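Tralura Day Camp Adds a Second Session for Teens 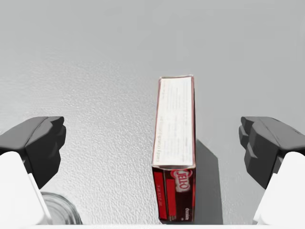 A box of Jell-O standing on end in a computer-rendered view.

22 Mar 2020 - I'm Inmaculada Quintana, director of Tralura Day Camp, and I get to share some news I've been sitting on since December! We're opening a second summer session for teens, and it has its own home at the Grament end of the property, down past the ball fields.

Last year our teen group filled up so fast that I had to turn families away, and I hated making those calls. So this time we have room for 100 teens in each session (that's on top of the 300 or so younger kids already in our regular groups). Each session runs 5 weeks, Monday through Friday, with lunch and bus rides included.

Teens pick their own mornings - pottery, sailing, theater, cooking, whatever they like - and everybody comes back together after lunch for swim. There are 2 overnights per session at Jiang Lake, and yes, I'll be there for both of them with my terrible ukulele.

Families who camped with us last summer get first pick of spots, and then we open things up to new campers. Dernereo, our bus company, is adding stops too, so please ask us about your neighborhood.

To sign up or set up a chat, call the camp office and ask for me.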